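From: Birgit Hellwig
To: Wudstead Household Repairs list
Date: 2021-02-18
Subject: Re: Red ring, worth mending?

Hannelore Hamann wrote:

> I have been sorting the oddments drawer at the hall and there is
> a red ring in it with damage on one edge. Does anyone know what
> it belongs to, and is it worth mending? If not I will put it out
> with the rest.

Hannelore, please don't put it out yet. I think it is one of the hanging loops from the old Pakden rail in the back corridor. We bought a bag of 15 when the rail went up and they have been turning up in odd places ever since. They were sold as oval, so it has not been bent out of shape if that was worrying you. They hang with the narrow end down.

The chip is on the long side and it looks rough. I would not glue anything into it. Take the edge down with fine paper, a little at a time, and stop when it no longer catches on a cloth. Wipe it over and look again in daylight for any line running inwards from the notch. If there is one, bin the ring. If there isn't, it can go back on the rail for light things such as aprons and dusters, but keep the heavy bags off it.
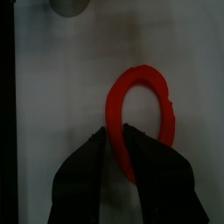 Hannelore asked, when I rang her this morning, whether a coat of paint would hide the rough part. I said no. Paint on these tends to rub off on whatever is hung there, and we had that with the green ones in August. Sand it and leave it bare.

If we need spares, Kazemi still had the plain sort when I last went in, on the shelf with the curtain fittings. Ask for the larger size. The small ones will not go over the end stop, and the packet doesn't tell you that. Puro do a similar loop but it is thinner and I have no experience of it.

The rail itself is 900 mm between the brackets, for whoever was asking last month about a second one. The left bracket needs a longer screw before anything else is hung on that side. I have one in my tin and will bring it.

Could people also check their own boxes for stray rings and drop them in the drawer marked 127? Any colour.

Birgit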